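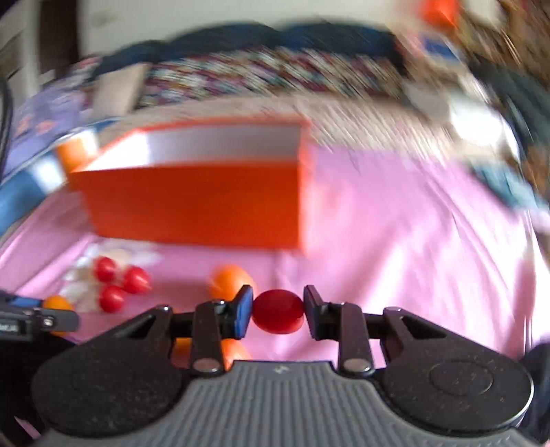 Evening, February, too tired to cook so I had toast.

I finally did the toys. I have been saying I would do the toys since before Thanksgiving, and today I got up, had one cup of coffee, found the old pink sheet at the back of the closet and spread it out so I'd have somewhere to dump everything. Mom used to do this with the button tin. You throw a sheet down, you tip it all out, and when you're done you pick up the corners and the fluff and crumbs come with it. I love that sheet. It's too soft and washed to death to put on a bed anymore and I'd fight anyone who tried to make me get rid of it.

So, the balls. Why do we own so many balls?? I thought we'd have a few left from when the kids were small, plus whatever the dog hasn't destroyed, and then I started pulling them out from behind things and they kept coming. Orange ones, mostly. They roll off the second you stop looking at them. I'd get them all over on one side and then I'd kneel down and the whole sheet would dip and off they'd go to the other side, and I'd be crawling after them in my nice leggings. One got itself wedged up against the end of the orange box and I left it there out of gratitude.

Then the little red ones with the stubby points, which I had completely forgotten about until I shook out a white plastic bag that I was sure was garbage. I almost threw it out! I had it balled up in my hand and felt something in it. I have no idea what they go to. Wes says they came out of a party bag from that birthday at the trampoline place, and Junie says no, they're from a game, and there were supposed to be more of them, and now she wants them all back. She has not thought about them in two years. The second they were on the sheet they were the most important things she's ever owned. I said she could keep them if she could tell me where they were going to live, and she said "in the bag," so they're back on the bag for now and we'll see.

The red disc is the other mystery. It's shiny and a little rounded and it feels like it ought to belong to something. I held it up to everybody as they walked through. Wes thought checkers. Junie thought it was a lid. Dan said "that's the thing from the thing," and went out to the garage, so thank you, Dan. I texted a picture of it to Heledd, because Heledd Humphreys knows what every object is. Last summer she identified a piece of our dishwasher from a blurry photo I sent her at eleven at night. She wrote back "don't throw it out, you'll find what it's from the day after." She's right, too, I can feel it. So it goes in the maybe pile. The maybe pile is the biggest pile. I'm not proud.

The orange box I'm keeping, that was settled early. I'd been thinking of buying those matching bins from Fastus, the ones with the little label window, and I'd even put them in the cart, and then I was looking at this perfectly good box sitting right in front of me with nothing in it and thought, what are you doing. It's long enough for all the small stuff, it's bright enough that a child can't tell me they couldn't find it, and the inside is that pale gray kind of white so you can see down to the bottom. It's now the ball box. Balls only! I told both kids. I give it until the weekend before I find a sock in there.

Dan came back in around when I was sorting and wanted to talk about the movers, so I should write that down too while I remember the numbers. The MacPherson people came back at $3,935, which made me laugh out loud, and I don't mean in a nice way. The other outfit, the one Dan's brother used, said $2,285, but that's if we do all the packing and it's all boxed and by the door when they get here. We'd said $2,000, tops. I had that written on the fridge and everything. So now it's a question of how much I can get out of this house before the end of next month, and that's what lit a fire under me about the toys, if I'm going to be truthful in my own diary. I wasn't overcome with a love of tidiness. I just don't want to pay a man to carry a sack of balls down the stairs and then up another set of stairs in Flalmont.

I do keep thinking about Flalmont. I drove over there on my own the other afternoon, didn't tell anybody, sat outside the new place with a muffin. There's a step up to the front door that's lower on one side. The neighbor has those wind chimes. I think I'll like the chimes for a week and then hate them for ten years. The kids' room gets the afternoon sun, or it did when I was there, and there's a long wall under the window where a shelf would go, and that's where I'm picturing the orange box. See, I've already moved in, I've got the box in its place and everything. We just don't have any beds there yet.

Back to the sorting. I'd meant to have keep, give away, and trash, like they tell you to. By lunch I had keep, give away, trash, maybe, Junie's, ask Wes, ask Dan, and one of just cables. I don't know where the cables come from. I think they breed. Every time I pull anything out of that corner there's a black cord behind it that doesn't go to anything we own, and nobody will let me toss them because what if it's the one for the camcorder. We haven't had a camcorder since Wes was in diapers.

I also found, under the couch cushion when I went looking for a missing ball:

the tape measure (which I had accused Dan of lending out, sorry Dan)
a library card, expired
a hair clip I really like
a spoon
half of a greeting card that says "and many more"

I put the spoon in the sink and the clip in my hair and felt like I'd had a very productive morning.

The dog was useless, of course. Pickle lay in the doorway watching all those orange balls out in the open like it was the best day of her life, and every so often she'd creep up on her belly until her nose was on the edge of the sheet and I'd say "no ma'am" and she'd creep back. At one point I turned around to answer the phone and she got one and took it straight under the table. I let her have it. She's earned it, she's getting old, her back legs shake when she stands up from a nap and I pretend not to see it. I've told Dan she rides in the car with me on moving day and he can ride with the lamps.

The phone was the lady from Tradex, the secondhand place by the tire shop. I'd called to ask if they take toys and she said they do but only clean, only complete, and nothing that's "loose play pieces." I looked down at the sheet while she was saying it. Everything I had was loose play pieces! She was sweet about it. She said the church nursery might take balls if I wash them first, so I guess tomorrow I'm washing balls. In the tub, I think, with a squirt of dish soap, and then I'll lay them out on a towel. Junie wants to help, so that'll take all day and the bathroom floor will be a lake.

I had a moment with it around three o'clock. I was sitting on the floor with my back against the wall and one of the orange balls in my hand, just sort of rolling it around on my palm, and I remembered Wes at maybe a year and a half, throwing them down the hall one after another and yelling "GO" every time. He couldn't say much else. It was "GO" and "up" and something that was either "banana" or my mother's name. He's got a voice like a foghorn now and he was in the other room arguing with somebody on his headset about the rules of something. I didn't get teary. Okay, I got a little teary. I put that one in the box first, down at the end, and I'm not giving it to the nursery, and I don't have to explain it to anybody.

By four I'd run out of steam. I still have the whole closet shelf to do and the bin with the doll shoes, and I know there's a puzzle in there that's 200 pieces if you're an optimist. I'm dreading that one. Do you sit down and do a whole puzzle to find out whether you can give it away? My mother would. My mother would have taped a note on the lid saying which piece was missing and what part of the barn it was. I think I'm going to put it by the curb and look the other way.

What I need to do tomorrow:

wash the balls
call Dan's brother's movers back and ask if the piano bench counts as a box (Dan says no, I say ask)
buy tape, the good kind
find out what the red thing is!!
see if Junie will give up any of the horses

Dan made the kids grilled cheese while I was still on the floor, and he brought me a plate of crusts, which he thinks is funny. I ate them. He stood there looking at it all for a while with the dish towel over his shoulder and said, "It looks like more than when you started." And it does, that's how it works, it has to look like more before it looks like less. I told him that and he said that's what I said about the garage.

The sheet's still down. I was going to gather it all up so we could walk through there like people, but I've got my piles where I want them and if I move anything I'll forget what's what. I put a chair across so Pickle won't get in. She's already looking at the chair.

Heledd just texted again. She wants to know if it's got a groove on the edge. I'm in my pajamas and it's all the way downstairs. I'll look in the morning.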